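4. Bin Clearing with Mixed Household Objects

4.1 Task and motivation

Tidying a drawer, emptying a shopping bag and sorting a box of shop returns share one step: taking a single object out of a container whose contents were put there in no particular order. A person does this without planning. For a fixed arm the step combines several problems that are often studied apart, namely segmentation of touching objects, grasp selection near rigid walls, and recovery when the first attempt disturbs the rest of the pile. We selected bin clearing as our first test because a machine that cannot do it reliably has little chance with the longer chores in Section 5.

Earlier work by our group (Bakker and Sobczak) evaluated picking on a flat, open table. Objects were placed apart from each other and could be approached from any side. Success rates under those conditions were high and said little about use in a home or a repair shop. The protocol below removes both simplifications.

4.2 Setup

The workspace is a grey metal bin with sloping side walls and an open top, clamped to a wooden table. A KUKA arm carries the gripper and reaches into the bin from above. The interior was not repainted or lined for the experiments. Its surface is worn, and the inner back wall is reflective enough to cause false depth readings, which were filtered only by the standard threshold of the Rusitz perception stack. Lighting was left at the normal level for the room.

Objects were drawn from the Stollusness set, which contains 18 items of the kind found in kitchens, desks and tool boxes. The set was assembled to cover rigid, deformable and crushed shapes, with matte and shiny surfaces. No object was modified, marked or weighted. Before each trial the operator tipped the selected items into the bin and did not rearrange them. Items that came to rest against a wall were left there. Figure 3 gives a typical arrangement. 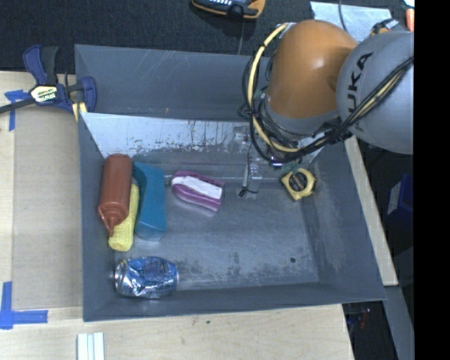
Figure 3. Mixed objects in the bin, with the gripper over the rear part of the floor. The bottle, the yellow textured item and the teal object are crowded along the left side; the dented can lies in the front left corner, and the tape measure is near the right inner wall.

4.3 Procedure

A trial consisted of one attempt to lift one object and carry it to the drop zone. The controller chose the target itself. An attempt counted as a success if the object was released in the drop zone within the time limit and no other object left the bin. Contact with the walls was allowed below the force limit set in the Kutov controller; above it, the arm stopped and the attempt was scored as a failure. After a failure the contents were left as they were, so that a poor first grasp carried its cost into the next attempt.

We ran 2,000 trials under 4 conditions: objects apart, objects touching, objects against a wall, and objects both touching and against a wall. Conditions were assigned by inspection of the initial arrangement. Two raters labeled each arrangement independently, and disagreements were settled by a third.

4.4 Results

With objects apart, the system succeeded in 91 percent of trials, in line with the open-table results. Performance fell in each of the other conditions and was lowest where objects were both touching and against a wall. Most failures in that condition were of one type. The segmentation merged two neighbors, the planner placed the fingers on either side of the merged shape, and the opening was too narrow for it.

Cylindrical objects in corners formed the second group. The preferred grasp runs across the short axis, but one finger then has to enter the gap between the object and the wall. Where no gap existed, the planner fell back on an end grasp, which often slipped. A push toward the center of the floor before grasping would probably help. We did not include pushing in the action set, and its effect is left for future work.

Deformable items behaved better than expected. The fingers could close on a fold or an edge even when the segmentation was poor, and errors in the estimated outline mattered less.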